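Room reset notebook, Gerine serviced apartments, simulation bench

Carried over from the last page: the question is still whether an arm at the dresser saves the room attendants any time, or whether it moves the time to somewhere the spreadsheet doesn't look. I have read the Dönmez proposal again. It says the arm "takes over surface work." Surface work there means picking up what guests leave on furniture and putting it where it belongs. The proposal gives this as one line with one number beside it. The attendants I talked to treat it as a string of small decisions, most of them made while doing something else.

Keys were the item I wanted to look at first. They are what guests leave behind most often at our place, going by the lost property log, and they are what people get upset about. They also have a shape that doesn't stay the same from one pickup to the next.

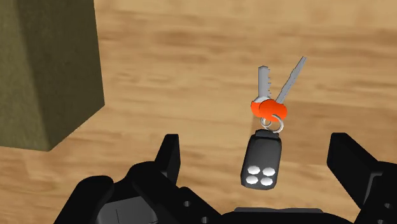
Sernedgate, January

Spent the morning on the key set. The model is two keys with orange heads, two rings and a black fob with four buttons. With the fingers on either side of the fob there is a lot of open air left and right, and the keys hang there touching neither finger. Before anyone reads a success into a view like this, I want the contact log next to it. Grelleren marks a grasp as "acquired" using object height alone. I don't like that. An object can be off the wood for bad reasons, including a physics glitch, and the score will still go up.

Asked Dönmez for the contact forces by run. Was told they are "available on request." This was the request.

Also: our model keys are stiff. A real bunch flops, swings and catches on things. If the model bunch keeps its shape in the air then the number we get for keys is a number for some other object. Written up as an open item, and I'd rather it was settled before the pilot gets a budget line.

Numbers so far

174 runs on the dresser layout, all with the same furniture. The target in the plan is 500 before anyone talks about a real room. I have no objection to 500 but I do object to 500 of the same dresser. The building has 200 rooms and guests rearrange every one of them. Serpil Kaplan, who ran housekeeping on the upper floors before she moved over to us, looked at the layout list and asked where the wet towel was. There isn't one. There is no half-finished coffee either, and no charger cable going down the back. I have added these to the wish list under her name.

The layout itself is reasonable as a starting point. Alarm clock, fob and keys, tissue box, tablet, something to read at the far end. It's tidier than anything an attendant walks into before lunch.
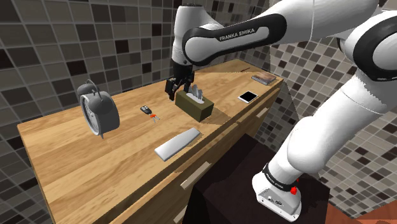
Arm over the dresser, gripper down by the tissue box, nothing held. Keys and fob are out on the wood between the box and the clock.

Look at where the base sits. It's on its own dark block in front of the dresser, and in the model that's fine. In a real room that is where a person stands to open the drawers and wipe the top. So either the arm comes in and out on a cart, and someone pushes the cart, or it stays put and the attendant works around it. The proposal has no hours for the cart. I asked who pushes it and got "existing staff."

That answer is the part I keep coming back to. Existing staff already do the bed, the bathroom, the floor, the bins and the linen count. If they also bring the arm in, wait for it to finish, check what it moved and sign for it, then surface work hasn't left their job. It has been split into setup and checking, and the short piece in the middle goes to the machine. Serpil's guess is that she could clear a dresser like this one before the arm had found its start position. We should time her. I mean it, with a stopwatch, on the same items.

What the attendants said

Talked to the early shift on Tuesday, standing in the linen room, no slides. Notes as close as I could keep them:

– Backs and knees are the trouble, and dressers are at a good height. If we have money for a machine, they'd like it spent on mattresses and laundry carts.

– They are worried about blame. If a guest's keys go missing, is it the arm or the attendant who signed the sheet? I had no answer. I said I'd get one in writing.

– One of them liked the idea of a record of where each thing was found. Fair point, and the first good argument for any of this I've heard. But a fixed camera or a phone picture would do that without an arm. (And then we're filming people's belongings, so legal needs to see it.)

– Would hours be cut? The plan says no. It also says "efficiency gains," and they can read.

Afternoon, second view

Went through the camera placements. From the low side view the white shell of the arm covers a good part of the left end of the dresser. The clock is partly tucked behind it. The flat gray thing at the front comes out from behind it. If Grelleren is going to judge "surface clear" from a camera placed like this, it will be guessing about that end.

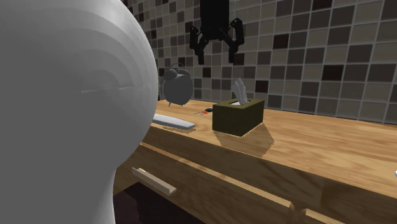
Open items

1. Contact forces for the key runs, by run, from Dönmez. Second time of asking.

2. Stop scoring a grasp on height alone. Until that changes I'm leaving the key score out of the monthly sheet.

3. Move the side camera, or add another one that sees the left end.

4. Hours for the cart: who pushes, who waits, who checks. 2 people per room or one? The plan assumes neither.

5. Written answer on who is responsible for lost items. Goes to the early shift before it goes to anyone else.

6. Time Serpil on the same items. She has picked the clock as her first pickup, says the keys go in the other hand.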